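2019-06-26

Slept badly, up before six. The bus to Viltport leaves from the far side of the square and I got there early enough to buy a roll and eat it standing. Ha-neul had both towels in her bag because mine never dried overnight. It was an hour and a half on a narrow road, with one stop where the driver got out and talked to someone over a wall.

The hot spring is at the bottom of the village, below the church. It is called Sirko. I had read that you could book online but the page only let me choose a day in March, so we just went and asked. The woman at the window was kind about it. Two adults for the morning session, 238 for the pair of us, and a deposit for the locker keys that brought it up to 266. You get the deposit back if you return the key before one.

The rules are painted on a board by the changing rooms. Wash first, with soap, at the row of low taps. Hair tied up. No swimsuits in the indoor pools, swimsuits in the outdoor one. No glass. No talking in the small room at the end, which is the hottest. Ha-neul read it all through and then explained it to me again on the way in, as she grew up with this and I did not. At home I think I had been to a public bath once before I was thirty, on a school trip, and we all kept our shorts on.

I was more nervous about the undressing than I wanted to be. It lasted until I sat down at the tap. The women on either side of me were scrubbing their elbows and arguing about a cousin's wedding, and after that I stopped thinking about it. The stool was very low and my knees hurt getting up.

The first pool is lukewarm and smells a little of matches. The second is hotter and brown, and you can't see your own feet in it. I stayed in that one too long. When I got out my ears were ringing and I had to sit on the step with my head down. An attendant brought me a cup of water with salt in it without being asked. I should have eaten more than the roll. 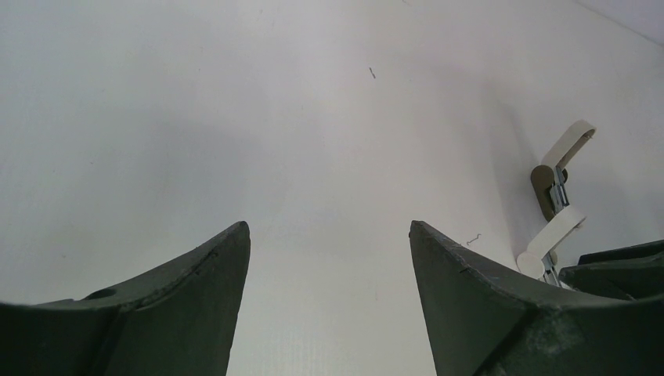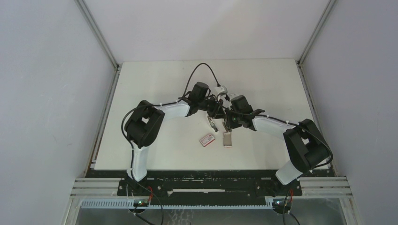
Oľga Vaněk told us over lunch that we had gone about it the wrong way round. You should do the outdoor pool first, she said, then the brown one for ten minutes and no longer, then lie down under a blanket for as long as you were in the water. She said visitors always skip the lying down and then wonder why they feel ill. She also thinks the morning session is the worse of the two, as the outdoor pool has not had the sun on it yet and the tiles are cold.

I wrote the order down on the back of my ticket. We had lentil soup and bread and a plate of pickles, and I felt normal again halfway through the soup.

The keys went back at ten to one. They gave us the deposit in coins.

After lunch we walked up to the old bathhouse, Atesik, which has been closed for years. The door is chained but there is a window at the side, low enough to look through. A long room with a drain down the middle, and hooks along the wall. There was a fig tree growing against the back, and Ha-neul picked up one of the fallen ones, but it was hard and green so she put it down again. A sign gives the height above sea level as 549 meters. It felt like more on the climb.

The bus back was full. I stood as far as the bridge and then got a seat next to a man with a box of seedlings. My skin felt tight and my hair still smells of the brown water, even after a shower here. Ha-neul says that takes a couple of days to go. My silver ring has turned black on the outside. I forgot to take it off, and it was on the board too, second line from the bottom. I tried toothpaste on it and it came up a bit.

Zawadi wrote to ask if we are still coming to her at the weekend. I said yes. She wants to know if the baths are worth the trip with her mother, who can't manage many steps. I counted back in my head - six or seven down to the changing room, a rail on one side only, and then the ladder into the outdoor pool. The indoor ones have proper wide steps. I told her yes if her mother stays inside.

Need to buy: flip-flops that fit, a hair tie, a second towel. The one I have is hanging in the window and it is raining now, so it won't be dry tomorrow either.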